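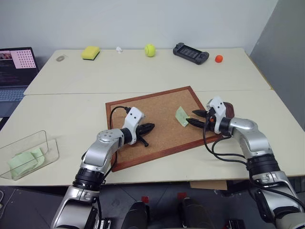
Sticky note run, both grippers over the cork board.

7 Jul 2025

Great session on the Jarcombe table! We're at 116 kept episodes for the sticky note task, and I only wanted 100 by today. The target for the set is still 250, so Khadija Samir and I are splitting the rest between us.

Changes from the last batch: cork board turned a little off square, note angle different on every reset, stack left in the clear holder at lower left. I love how much variety that gives us for so little work. The row at the back (sponge, tennis ball, game controller and so on) gets reshuffled between blocks – please write the order in the log, I forgot twice.

Threw out 3 episodes where I paused too long before closing the fingers. The old Grevley policy picked up exactly that habit from my demos and would just hover there, so I'm being strict now.

To do: watch the cable on the left arm when you reach across the cork. Ask Khadija if she wants the label text to say "place" or "stick". First training run on Flikport tonight with what we have – can't wait to see the curves. Full set done by August.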